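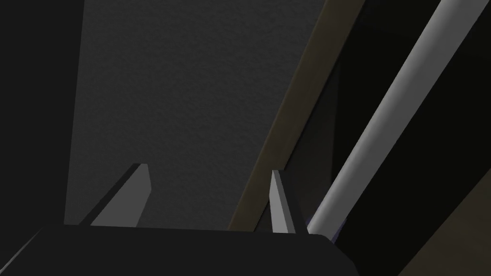

容达特镇图书馆延长开放时间 周边居民可借阅工具

Rendent镇议会通过了镇图书馆的新开放方案。从下月起,图书馆工作日的闭馆时间由原来的傍晚6点改为晚上8点,同时在一楼开设“物品借阅处”,向持证读者出借家用工具、缝纫机、露营用品和乐器。方案为期一年,期满后再决定是否长期保留。

镇议会2021年11月22日公布的文件显示,延长开放所需的人员费用由镇文化预算承担,物品借阅处的首批采购则由当地五金经销商Jondgate公司和镇政府各出一半。文件没有列出采购的具体金额,只注明账目将在年度报告中公开。

图书馆馆长英薇尔·巴克(Ingvild Bakke)表示,延长时间的要求主要来自上班族和中学生。图书馆今年5月做过一次读者意见征集,闭馆太早是提得最多的一条。

“很多人下班坐公交回到镇上,我们已经在锁门了。”巴克说,“还书可以投还书箱,但借书、打印、用自习室都得进门。”

新方案实施后,晚上6点至8点为“精简服务时段”。这段时间内,借还书、打印复印和自习室照常使用,地方史资料室和儿童活动室不开放,参考咨询改为预约。周末开放时间不变。需要查阅地方史资料的读者,仍须在白天到馆,并提前一天登记。

自习室的座位也有调整。二楼靠街一侧原来的期刊区将与自习室打通,过期期刊移入地下书库,读者可填单调阅,当天取件。现刊架搬到一楼服务台旁边。图书馆提醒,施工期间二楼会有噪声,需要安静环境的读者可先使用一楼东侧的阅览区。

物品借阅处设在一楼原来的报纸阅览角。首批可借物品包括电钻、水平仪、梯子、地毯清洗机、缝纫机、双人帐篷、雪鞋和几种弦乐器。每位读者一次最多可借2件,借期20天,无人预约时可续借一次。梯子和地毯清洗机体积较大,只能在服务台当面交接,不能投入还书箱,也不能由分馆代收。

借阅物品不收费用,但读者须年满18岁,并在首次借用时签署一份使用责任书。正常磨损不需赔偿,遗失或人为损坏按采购价折旧后赔付。电动工具归还时由工作人员当场通电检查,检查合格后才算还清。逾期的,每件每天计收逾期费,费用标准与影音资料相同;累计逾期超过一个月的,暂停该读者的物品借阅资格,图书借阅不受影响。

负责物品借阅处的馆员福尔克·菲耶尔(Folke Fjeld)说,清单参考了邻镇Renirham图书馆的做法。那边的物品借阅已开办数年,借得最多的是地毯清洗机和缝纫机,电钻反而排在后面。

“他们给我们的建议是少买种类,多留备件。”菲耶尔说,“缝纫机的压脚和梭芯最容易丢,我们每台都另配了一套。”

他表示,首批物品之外,图书馆也接受居民捐赠,但电器类捐赠须能提供说明书,并经检查后才能上架。儿童安全座椅、头盔和攀登器材不在接收范围内,保险公司不予承保。愿意捐赠的居民可先打电话到服务台说明物品情况,不必直接把东西搬来。

议会表决前的讨论中,意见主要集中在两点。议员西格伦·维克隆德(Sigrun Viklund)支持延长开放,但对夜间只安排两名工作人员值班有疑问。她提出,冬季天黑早,图书馆后门通往停车场的小路照明不足,应当先解决。议会最后在方案中加入一条,要求在新开放时间实行以前,为这条小路加装路灯,并把后门改为闭馆前半小时只出不进。

另一点涉及本地商户。有议员转述了工具租赁店主的担心,认为免费出借会影响生意。Jondgate公司门店经理戴尔芬·姆贝基(Delphine Mbeki)在会上作了说明。她说,图书馆出借的都是家用级别的工具,公司自己的租赁业务以建筑用机械为主,两者的顾客重合不多。她还表示,公司将为借阅处的电动工具提供每年一次的免费检修,检修期间相关物品会从目录中暂时撤下。

方案最终以多数票通过。维克隆德投了赞成票。

在图书馆门口接受采访的居民古德伦·利(Gudrun Lie)说,她更关心自习室。她的两个孩子都在上中学,家里地方小,晚上常在厨房里写作业。“8点关门对我们正合适,吃完晚饭还能过去坐一会儿。”她说,对于物品借阅,她可能会借一次地毯清洗机,别的暂时用不上。

配合开放时间的变化,镇上的公交线路也有小幅改动。31路公交车晚间增开一班,从图书馆站发车,途经中学、体育馆和火车站,发车时间为晚上8点10分。公交公司表示,这一班次先与图书馆方案同步运行,是否保留取决于乘坐人数。时刻表将张贴在图书馆大厅和各停靠站。

图书馆的阿蒙森厅(Amundsen)晚间也将对外开放预订。该厅可容纳20人,适合读书会、语言交流小组和社团会议使用。本镇注册社团免费,其他团体按小时收费。预订须至少提前三天提交,厅内可以喝饮料,不可用餐。原定晚间在中学教室活动的编织小组和业余无线电小组,已申请迁到该厅。

现有借书证继续有效,不需更换。读者如要借用物品,可携带身份证件到服务台开通权限,当场办好。物品目录将并入图书馆的网上检索系统,读者可以查看是否在馆,并在线预约;预约物品保留三天,逾期未取的自动转给下一位。

Renirham和Rendent两馆之间目前只互通图书,物品不能跨馆借还。巴克说,两馆谈过互借的事,主要困难是运输,现有的流通车放不下梯子一类的长件。

为安装新书架和搬迁期刊,图书馆将在新开放时间实行前闭馆两天。闭馆期间到期的图书和影音资料自动顺延,不计逾期费,还书箱照常使用。具体闭馆日期由图书馆另行通知,张贴于正门,并在镇政府网站公布。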